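Etidex Oval Dining Table, two months on
9 January 2022

We bought this table in November, after far too many weekends of measuring the dining room and changing our minds (and then measuring it again!). It came from the Bimham showroom and cost us 600 pounds, which felt like a lot at the time, though the Sýkora one we'd been dreaming of was 1120 and I couldn't quite bring myself to do it.

Putting it together took the two of us most of an evening. The instructions are clear enough until you reach step 7, where the drawing seems to belong to some other table altogether, but we muddled through with a pot of tea.
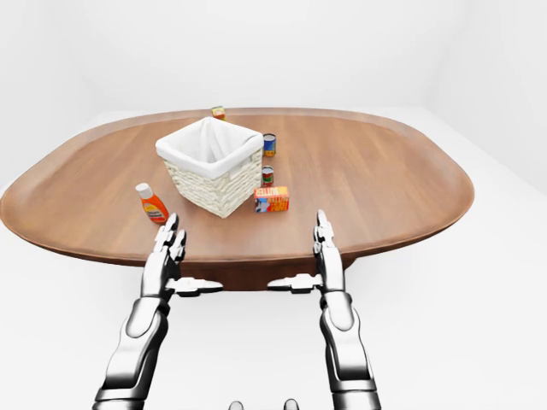

Brown wood top with a darker rim, and a wicker basket on it.

What I love most is the rounded edge. Our old Ument table had corners that found my hip every single morning, and I don't miss them one bit! It seats 4 of us in real comfort, with elbow room and space for a big dish of potatoes in the middle. My one grumble is that it's a heavy thing to shift when you want to hoover, so do think hard about where you want it before you build it.

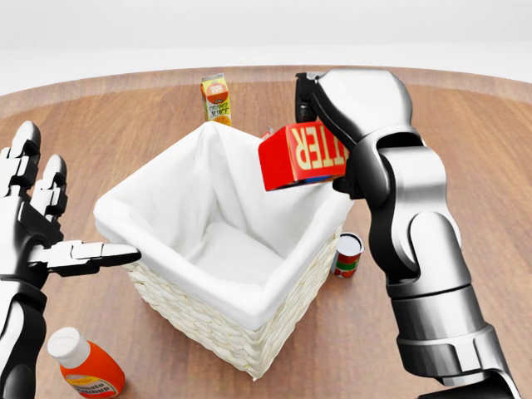 Does it need oiling?
Ours has only had a wipe with a damp cloth and a dry one afterwards, and the leaflet asks for nothing more than that.

I'd buy it again, and my sister is already eyeing up the smaller one.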